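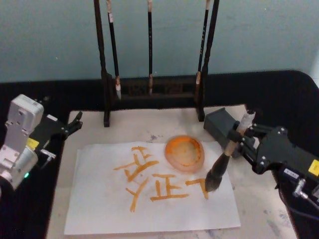
Good news for anyone who likes a decent rum! Jumis, the tasting club I joined years ago (mostly for the snacks), is opening a second room in Wetholm this July, up the stairs from the old Bangash tea shop. Zane Venckus will be running the place, and she tells me there'll be 8 bottles open on any given night, three of them from single casks you can't buy in a store.

Members get in free and can bring a guest. Everyone else pays at the door, and that includes my brother-in-law, who has already asked. Doors open at 7 p.m. and the first pour is half an hour later, so eat something first.

I'm told the club now has 2,139 members, which seems like a lot of people for one staircase. Valdis Sepp is taking names for opening night, and I've put mine down already!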